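Home | Animals | Space | Numbers | Puzzles | Ask Us

Print this page | E-mail this page

How Can Something So Small Have So Many Patterns?

by Leen Twal

Have you ever scrambled a puzzle, looked at it, and wondered if anyone else in the whole world has ever had the exact same mess in front of them? I wonder about that all the time! And the answer is one of my favorite things in math, because it comes from plain old multiplying.

We're going to start with socks, though.

Socks in a row

Say you have a red sock, a blue sock and a green sock, and you want to hang them on a line. How many different ways can you do it? Grab some real socks if you can. It's much more fun than drawing them.

You have three choices for the first spot. Once that sock is up, you only have two left for the second spot. Then there is just one sock for the last spot. So you multiply: 3 x 2 x 1 = 6. Six ways!

Now add a yellow sock. You might guess you'd get one or two more ways. But look: 4 x 3 x 2 x 1 = 24. One extra sock took us from six all the way to 24. Add a fifth sock and you get 120. With 8 socks you get 40,320 different rows, and you could spend your whole summer vacation hanging socks and still want a break by the end of June.

Mathematicians have a name for this kind of multiplying. They call it a factorial, and they write it with an exclamation mark, like this: 8! So when you see 8! in a math book, the book isn't shouting. (I read it in a shouting voice anyway. EIGHT!)

What counts as different?

Before you count anything, you have to decide what "different" means, and this is where it gets sneaky.

Suppose two of your socks are exactly the same red. If you swap them, can anyone tell? Nope! So those two rows count as one. With two matching reds and one blue, you only get three rows: red red blue, red blue red, and blue red red. Try it and see.

Now suppose each sock can hang right side up or upside down. That gives every sock 2 ways to hang, whatever spot it's in. For three different socks you take your six rows and multiply by 2 x 2 x 2, and you get 48. Turning things around matters just as much as moving them around. Remember that, because we're about to need it.

Codes and locks

A bike lock with four wheels, each with the numbers 0 to 9, works a little differently from socks. When you use a sock, it's gone. When you use a 5 on a lock, you can use 5 again on the next wheel. So you have 10 choices every time: 10 x 10 x 10 x 10 = 10,000 codes.

My friend Nadine Majali teaches fourth grade, and she once let her class try to guess the code on a lock like this. They started at 0000 and took turns, going up one number at a time. The code was 2564! That means 2564 wrong guesses came first, counting all those zeros at the start. They kept the lock on a shelf by the door and tried a few every time they lined up for lunch. When it popped open there was so much cheering that the class next door came to look.

Here is something to think about. If you had a lock with five wheels, would it take twice as long to try every code? No, ten times as long! Each new wheel multiplies everything that came before it.

And now, the cube

A classic three-by-three cube puzzle has corner pieces and edge pieces. The corners each show three colors and the edges each show two. There are 8 corners and 12 edges. The middle piece of each side can spin, but it never trades places with another middle.

So let's hang up the corners like socks. They can be arranged in 8! ways, and that's our 40,320 again. Each corner can also be twisted three ways. The edges can be arranged in 12! ways, and each edge can be flipped two ways. Then you have to take some patterns away, because a few of them can't be reached by turning the sides. (You'd need to pull the cube apart, and please don't do that to your sister's.)

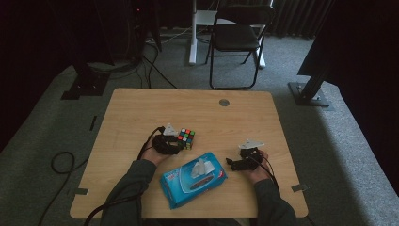

A Rubik's cube with its colors mixed up. How many other ways could it be mixed?

Are you ready for the answer? It is 43,252,003,274,489,856,000. You can say it as "forty-three quintillion and a lot more." If you tried one new pattern every single second, day and night, with no snacks and no sleeping, you would need more than a trillion years to see them all.

So, has anyone else had your exact mess in front of them? If you gave the cube a really good scramble, probably not. You may be looking at a pattern that no person has ever looked at before. I think that's wonderful!

Try it yourself

1. Pick three toys and line them up every way you can. Draw each row so you don't repeat one. Did you find all six?

2. Write down the letters in your first name and see how many ways you can mix them up. If your name has two of the same letter, like Leen, you'll get fewer. (Leen has 12. I checked them all on the back of an envelope.)

3. An ice cream shop has 29 flavors, and you want a cone with two scoops. You're allowed to have the same flavor twice, and it matters which one is on top. Multiply 29 x 29. That's 841 cones! Which one would you try first?

Words to know

Factorial: a number multiplied by every whole number below it, down to one.

Arrangement: one way of putting things in order.

Quintillion: a one with eighteen zeros after it.

Last updated: 4 Jan 2020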